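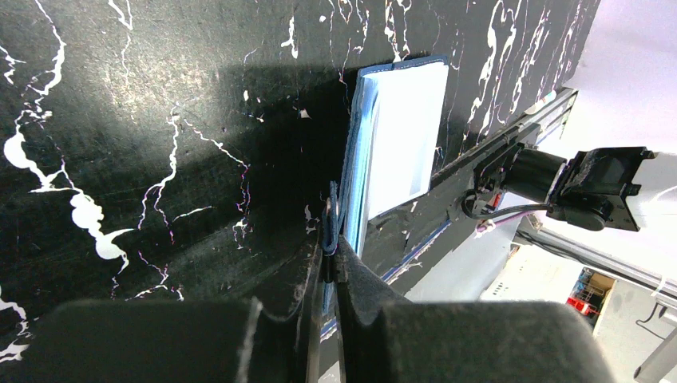
A blue book between the finger pads of the gripper, with the second arm coming in from the right.

Open day at the Mansilla workshop

Members who signed up for the March visit spent the afternoon of 24 Mar 2026 at the Mansilla workshop, where Danica Ristić and her group showed the two-arm setup they have been building over the winter. The event was booked out at 29 places, so we are writing it up for everyone who was on the waiting list.

Visitors came in through the Vullow Street door, signed the sheet and got a short safety talk from Slavica Babić. The rule was simple: stay behind the tape while the arms have power, and don't lean over the work surface to get a better look. A monitor on the side wall showed the view from the small camera at the gripper, and most people ended up watching that instead of the arms.

The main demonstration was book handling. The group picked books because they are awkward. A closed book is stiff in one direction and floppy in the other, the cover can slide against the pages, and anything attached to it, such as a loop or a strap, can get between the fingers. The workshop's task list calls for a book to be gripped, held upright, passed from one arm to the other and set down. Ristić went through each step before the arms moved and took questions along the way.

The gripper has black rubber finger pads. They are wide for the size of the jaws, and someone asked why. Ristić said narrow pads left dents in soft covers and let tall books twist. The wide ones have their own drawback, in that they hide a good part of the object from the camera once the jaws come together. Her group is now trying different camera angles to get around that.

The work surface also got some attention. It is black with white marble-like veins, and part of it catches the light. Borislav Dimitriou, who looks after the software side, told us the pattern makes it harder for the program to find the edge of a pale object. A plain gray mat would be easier. The group plans to keep the marbled top for now and train on it, and to swap in other surfaces later in the year.

Training is done by people guiding the arms by hand through a task while the system records. The group has 3,157 recorded runs so far, and 484 of those are with books. Borislav would like to reach 500 book runs before anyone changes the setup again. The recordings are stored and labeled in Mumix, the group's own program, which Ermira Dimitriou showed on a laptop at the back of the room. She opened a few runs, including some failed ones, and showed how each gets marked by hand. Failed runs are kept. The labels say where the trouble began, for instance at the grip or at the handover, and a run can carry more than one label.

After the break visitors could try guiding an arm themselves, a few minutes each, with power to the second arm turned off. It takes more patience than it looks. The joints move freely, but it is easy to come in at the wrong angle and then have to back out and start over. Ultan Doherty from our own group got the longest turn and asked that his runs not be added to the collection.

Questions at the end were mostly about cost and about whether the setup could sort returns in a small library. Ristić said she would not promise that. Speed is the main problem, and thin paperbacks are still hard to pick up when they lie flat.

The slides will be posted on the Mitgate members' page once Slavica has checked them. A second visit is being discussed, and people from this month's waiting list will be asked first. If your email address has changed, please let Ultan know.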